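Flustero Forums > Kitchen and Pantry > Dry Goods Storage

Thread: Static and loose rice on plastic trays

Trerkine
Posted 2018-11-21

Sorting dry rice on plastic trays. Dark tray for the rice, red tray next to it, clear box for packets and tissue. Grains keep ending up on the red one. Current state:

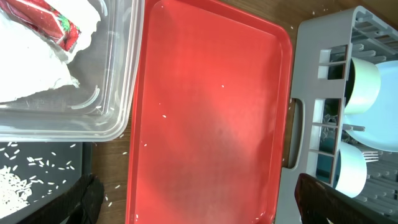 Looking for a way to cut down the stray grains. Room humidity is low, heating is on. Rice is plain white, bought in bulk, kept in a sealed tub.

Wanda Schumacher
Static. Dry rice sliding over dry plastic builds up a charge, and low humidity keeps it there. Wipe both trays with a damp cloth and a drop of dish soap, let them air dry, do not rub them with a towel afterward. The soap film bleeds the charge off. Repeat when the grains start clinging again.

Flerndale
I doubt it is static. A grain of rice is heavy compared with the dust and paper fibers that static normally moves. Grains travel because they bounce. Pour from lower down. If you are tipping from a cup at 10 inches, you will have rice on everything within reach of the tray.

Wanda Schumacher
Static does not have to throw the grain. It only has to hold it on the rim or on the cup until something knocks it loose. I have had grains hang upside down from the lid of a plastic tub in winter.

Flerndale
One or two on a lid, sure. The bulk of a spill is still bounce and roll.

Okafor
Both of you are describing real effects. Easy to separate them. Put a folded dish towel under the rice tray and pour the same amount from the same height. If the strays drop off, it was bounce. If they don't, do the soap wipe and pour again. Change one thing at a time.

Also, what is the rim height on the dark tray? Anything under half an inch will not hold a pile that size if it sits near the edge. Heap it in the middle.

Trerkine
Rim is low, I would guess three eighths. I pour by hand from a measuring cup, maybe six inches up. Will try the towel tonight.

quillback60
Why is soap going anywhere near food? Use a metal sheet pan. It doesn't hold a charge, it has a one inch rim, and it goes in the dishwasher.

Wanda Schumacher
The amount left after a wipe is less than what stays on most hand-washed dishes. But if it bothers you, metal is fine.

Flerndale
Metal is worse for bounce. Harder surface. You will hear every grain leave.

quillback60
The rim catches them. I have used the same pan since May and sweep up almost nothing.

Okafor
Rim height matters more than material for low pours. For picking over rice by eye I would keep the dark surface, though. White grains show up well on it, and so do husks and small stones if you use a lamp from the side. A bare aluminum pan gives you glare.

Trerkine
Results. Same cup, three pours each, counted the grains that left the tray.

Bare counter, no wipe: 60
Folded towel under tray: 22
Towel plus soap wipe: 10

So mostly bounce, with something left over that the wipe helped. Dropping the pour to two inches on top of that gave me four.

Flerndale
As expected.

Wanda Schumacher
The wipe took it from 22 to 10. That is more than half of what remained.

Okafor
Three pours is a small sample and he did not run the wipe without the towel. I would not split the credit too finely. By my estimate a cup holds more than 3,000 grains at the very least, so all of these are small losses anyway.

Trerkine
Small losses, but I am the one who finds them underfoot. Will run wipe only when I get a chance and post the number. Question for quillback60: inside dimensions on that sheet pan? I need something that fits a 14 inch shelf.

quillback60
Mine is a quarter sheet. 13 by 9 and a half outside, a bit less inside. Measure the rolled edge too, it adds some.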